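Skiltik opens orders for hand-held gripper kit

Robotics | April 2019

Skiltik has opened orders for a wearable recording kit that lets a person demonstrate manipulation tasks with a pair of hand-held grippers. It is sold under the name Fidier. Deliveries to the first customers began in March, and the general price list has now been published.

The kit is made up of two grippers, a backpack unit that carries the computer and battery, a head mount and a calibration board. The operator works through a task at normal walking and reaching speed while the system logs gripper pose, jaw opening and video. No arm is needed at this stage. The recordings are exported afterwards and can be used to train a policy for a fixed or mobile arm fitted with a compatible jaw set.

Pose tracking relies on printed markers. Each gripper carries a white cube at its base, close to the hand, with black square fiducials on its faces, so that at least one face should stay in view of the head camera through most wrist angles. Skiltik says the cubes are keyed to their mounts and can be swapped without repeating the full calibration, although a short check against the board is still advised.

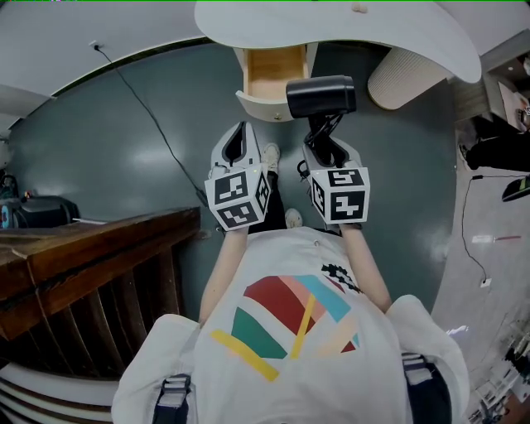
Drawers, cupboard doors and table clearing are the tasks named in the supplied protocol, which runs to 126 short exercises grouped by type of grasp. Users can write their own. Each exercise is a plain text file with a start condition, an end condition and a time limit, and the operator hears the prompts through an earpiece. A failed attempt can be marked by closing both jaws twice, and the software then sets that segment aside without stopping the recording.

Mariama Abugri, product lead at Skiltik, said the firm had put most of its effort into the straps and the balance of the grippers. "People stop collecting good data when their forearms get tired," she said. "We took weight out of the housing and moved the battery to the back. The sensors are much the same as in the last version."

Recordings are stored locally and time-stamped by the backpack unit. Export is to an open format, with a converter for the Trornari training suite included. Direct upload to a hosted service is planned – the firm gives no date for it.

Two limits are listed in the manual. Tracking degrades when both cubes are out of sight of the head camera, for instance when reaching deep into a cabinet, and the system falls back on inertial data until a marker is seen again. Strong reflections from glossy surfaces can also cause false detections, which the software flags for review by hand.

The complete kit costs £1,115 per operator, excluding the head camera, which is priced separately at £300. Replacement marker cubes are sold in pairs. Orders from universities and small workshops are being handled by Ankrah, which will also run the repair service. The first production batch is limited to 100 kits.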